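Sturkier Street Shared Workshop, members meeting, March
Notes by Essam, typed up fast, sorry for spelling
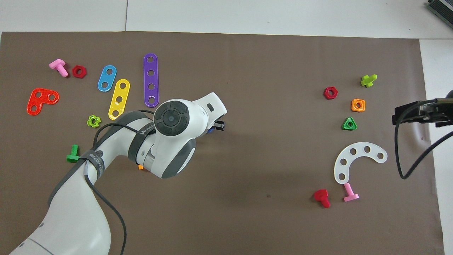

Started 6:40 pm, late, key to the side door again. Last months minutes read and passed, one fix (the drain quote was from Atar, not Zudix). First item was table surfaces and cleaning. Long talk. Glue and paint getting on the tops, people scraping it off with whatever is handy. Agreed that messy work goes on a mat from now on, the big brown one on the white table is the size people want, covers most of the top and still leaves a strip down the side for a cup or a phone. Want two more like it. Rita to price. Mats get wiped at the end of a session and left flat. No rolling, they curl.

Money
Balance 1481 dollars after the electric bill. Dues in, except four people, reminders going out this week. Someone asked why the electric is up. Kiln mostly, also the heater in the back left on overnight at least twice in the cold spell. Sign for the heater switch. Kiln fee goes up a dollar a firing, voted, passed, two against. Those two want it in the minutes that they think shelf space should be charged for first. It's in the minutes.

Roof over the wood store
Still leaking at the north corner. Tarp is holding but flaps, neighbor complained about the noise. Two quotes in:
Atar, 2000, new sheeting on the whole lean-to, gutter included
Zudix, almost 1000, patch plus flashing, no gutter
We can't pay for the first without dipping into the kiln fund. Can pay for the second out of the balance but then there's not much left for summer. Back and forth for a good half hour. Joan thinks patching is throwing money at it, Pete says the frame underneath is rotten anyway and no one should sign anything until it's been looked at properly. Decision: Pete and Essam go up Saturday-type morning when its dry, take the end boards off, look at the frame. Report next meeting. Ask Zudix if they will hold the price. Meanwhile move the good oak to the hall side, and tie the tarp down better.

Open evening
Tautahi choir has the hall upstairs the same night so parking is going to be bad. Asked them if they would swap, they can't, they have a guest conductor. So we start at 5 instead of 7 and finish before they let out. Printed flyers already say 7. Joan has 209 of them in her car. Stickers over the time, she says she'll do it with her kids. Demos so far: bowl turning, lino printing, chair caning if Marcus's hand is better. Need one more person on the door. Coffee yes, soup no, last year's soup was a pain to clear up.

Tool library
Orbital sander is back from repair, works, has a new cord. Block planes: one still missing, the one with the chipped tote, please check your bags. New sign-out book is on the hook by the sink. Write your name so it can be read!! Nobody could work out half of February. Loans stay at one week. Asked for two weeks on clamps, discussed, no, we run short of clamps every weekend as it is.

Storage shelves
Unlabeled stuff on the bottom shelves goes on the give-away pile at the end of the month. Label means name and date. There is a half built dollhouse down there that has been there since before I joined, if it's yours speak up, otherwise Rita wants it for her niece.

Dust
Extractor bags almost out. Essam to order a box. Question about whether we should get a proper air filter for the sanding corner, yes in principle, no money right now, put it on the list behind the roof. Masks are in the blue tub, top up if you take the last one.

Any other business
Radio volume. Keep it down while someone's on the band saw, they need to hear the blade.
Side door key: getting two copies cut, one for Joan and one for the lock box. New code for the box will go round by text, don't write it on the board.
Bathroom light is fixed, thank you Marcus.

Next meeting same time, upstairs if the choir isn't in. Bring your own chair if you don't like the stools.

Closed 8:25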